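Home and Household > Moving and Storage > Keeping packaging after a move: where do you draw the line?

zohreh_k
Posted Thursday, 20:14

Good evening to all. I am reading this forum since the winter but it is my first topic, so please tell me if I have put it in the wrong section.

In July my husband and I will move from Plonddale to Skitholm. We have lived in the same flat for nine years and in that time we have thrown away almost no packaging. I mean the boxes in which things were sold: the kettle, the lamp, shoes, the radio, the printer, small boxes from gifts, and so on. They are on top of the wardrobes and in the cupboard of the hall, one inside the other where it was possible.

My husband says they are the best thing for moving, because every object has a box made for it. I say that we pay for the space in the lorry and we will pay to transport air. The firm (Maldonado, if somebody knows them) calculates by volume. The man on the telephone was polite but he did not want to give an opinion about what we should keep.

So my question is, what do you keep after you buy something, and for how long? And for a move, is it better to use the original box or to pack all things together in normal cartons?

Thank you in advance.
Zohreh Kordestani

dormouse_attic
Posted Thursday, 20:41

Welcome! Right section, don't worry.

Your husband is half right. Original box with the original polystyrene is brilliant for anything heavy and awkward, so printer, monitor, sewing machine. For shoes and kettles it's a waste of lorry. A kettle goes in a carton with tea towels stuffed round it and it'll be fine.

PinderMoves
Posted Thursday, 21:03

I packed for a removals company for 16 years (not Maldonado, never worked with them). What we dreaded was a house full of original boxes in every possible size. You can't stack them. You get a lorry that looks full at half load, and then the flimsy ones get crushed at the bottom.

Two or three sizes of strong carton. Heavy things in small ones, light things in big ones. Books in the smallest you've got. Write the room on the side and not on the lid, because once they are stacked you can't see a lid.

Exceptions are the ones dormouse said. Flat screens most of all.

kestrel_and_co
Posted Thursday, 21:20

Disagree with Pinder a bit. We moved twice in two years with original boxes for nearly everything electrical and had no breakages. The time before, with "proper cartons" packed by professionals, we lost a lamp and a glass shelf. I know that's only us.

PinderMoves
Posted Thursday, 21:32

Sorry about your lamp. Could have been the packing, could have been the box, could have been the driver. I'd still do it my way.

zohreh_k
Posted Thursday, 21:50

Thank you for the quick answers. I did not know about writing on the side, it is obvious when somebody says it.

I should explain that the big boxes are not really our problem. For the printer and the radio we agree now, they stay with their boxes until Skitholm and after that we decide again. It is the small ones which make the discussion. They are pretty, or strong, or a good size, and my husband puts in them screws, batteries, buttons, foreign coins. He says that one day each one will have a use. For many this is even true. The coins have been in the same tea box since before we had this flat.

But I can't find anything! If I need a button I must open every box on the shelf, and the outside of the box tells me only what was sold in it and never what is in it now. Last week I tried to make a system. I took every small box down and asked three things: do I know what is inside without opening, would I buy this box if it was in a shop, and does the lid still close properly. Two times no, and it goes to the recycling.

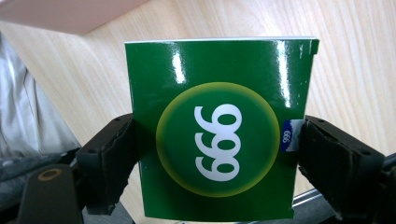 The green one, still waiting for a decision

With this one I could not finish the test. I like the colour very much and my husband likes it also, so now it is sitting on the kitchen table and we both walk past it. I suppose every family has one such object in a move. We have agreed to decide on Sunday, and if we don't decide, it goes with us.

For the others, the system worked quite well until the box with old letters, where I sat on the floor and read for the whole afternoon. I recommend not to do the letters during the sorting.

dormouse_attic
Posted Thursday, 22:08

Never open the letters! Rule one of any clear-out. Put them in a bag, tie the bag, label it "letters", done. I lost an entire bank holiday to my mum's postcards.

I like your three questions, I'm going to try the "would I buy it in a shop" one on my jam jars. And that green is lovely, I'd have trouble too.

tinlid
Posted Thursday, 22:15

Just keep the green one. It's one box. People on here get so strict about this stuff and then spend a fortune on plastic tubs to put things in. A small cardboard box is free and you already own it.

Brindle77
Posted Thursday, 22:37

tinlid, I see what you mean, but "it's one box" is how you get to nine years of them. My dad's garage was all "it's one box". When we cleared it there must have been 500 of the things, tobacco tins, chocolate boxes, fuse boxes, and most of them had a single washer or a bit of string in. We went through every single one in case there was something important. There was his watch, in a plaster tin. So of course we couldn't even skip the rest after that.

I'm not saying it to be gloomy. Zohreh, if you're keeping small boxes then label them now, while you both know what's in there.

tinlid
Posted Thursday, 22:44

Fair enough, and sorry about the garage. That sounds like a long week.

Brindle77
Posted Thursday, 22:46

It was a long spring.

zohreh_k
Posted Thursday, 23:02

Brindle77, thank you for telling this. I read it aloud to my husband and he went to fetch the labels. We have a roll with 1000 labels which somebody gave us from an office, so we can't say that there is no material.

One more question, about guarantees. We believed that you must keep the box of an appliance as long as the guarantee is valid, or the shop will refuse it. Is it so? In the country where I grew up, the shops were very severe with this.

kestrel_and_co
Posted Friday, 07:55

Not in my experience. Keep the receipt, that's what they've always asked me for. Where a box has mattered is when I've simply changed my mind and wanted to return a thing unused. Best to look at the paperwork that came with whatever it is, they do vary.

I take a photo of every receipt the day I get it, the shiny paper ones fade to nothing.

hallcupboard
Posted Friday, 08:30

Also keep boxes if you think you'll sell the thing later. I got rid of a Prurkeo mixer last autumn and the buyer was far keener once I said I had the box and the leaflet. Folded flat it had taken up no room at all behind the wardrobe.

Which is my main tip really. FLATTEN THEM. Slit the tape at the bottom with a knife, fold, tie them together with string, stand them up behind something. The moulded inserts go in one bin bag with the name of the appliance on it. You can have a dozen boxes in the width of a suitcase.

PinderMoves
Posted Friday, 08:52

Flattening is good, but once you've slit and re-taped a box a few times the bottom isn't strong any more. If you're going to use it for a move put tape across both ways, and hold it from underneath when you lift. Don't trust the hand holes either.

Also a practical one for Zohreh, ask Maldonado if they lend or sell cartons and if they take them back. Some firms do, then you don't have the mountain of empties at the other end. And ask what happens if you pack yourself and something is broken. Get the answer in writing.

moth_ball
Posted Friday, 12:10

Slight tangent. Does anyone else find cardboard goes soft and smells if it's kept in a loft? Ours had silverfish. I only keep boxes in the dry part of the house now, and anything that was in the loft went straight out.

dormouse_attic
Posted Friday, 12:26

Yes to silverfish. And Skitholm is right on the water, isn't it? I'd be careful about cardboard against an outside wall there.

zohreh_k
Posted Friday, 18:40

Yes, it is by the water, and the new flat has a cellar which I have seen only with a torch. I thank you for this, I had planned to put all the flattened boxes in it. Now I think they will go under the bed.

I telephoned Maldonado in my lunch break. They do lend cartons, in three sizes, and they collect them again within a month. For things we pack ourselves they are not responsible unless the carton itself is visibly damaged. I have asked them to send it by e-mail as PinderMoves advised.

So our plan is at the moment: printer, radio and the screen in their own boxes. All other things in borrowed cartons, with the room on the side. The small boxes with labels, and all of them together in one carton which my husband will carry himself in the car, this was his condition. The appliance boxes which we don't need are already cut and tied.

tinlid
Posted Friday, 18:58

And the green one?

zohreh_k
Posted Friday, 19:05

It is not Sunday yet.

hallcupboard
Posted Friday, 19:31

Can I ask what you did with shoe boxes? I've got a whole shelf and they're the ones I can't make my mind up about.

zohreh_k
Posted Friday, 19:52

We kept those for the winter boots and gave the rest to the school near us, they accept them for handicraft. You should ask first, the other school said no.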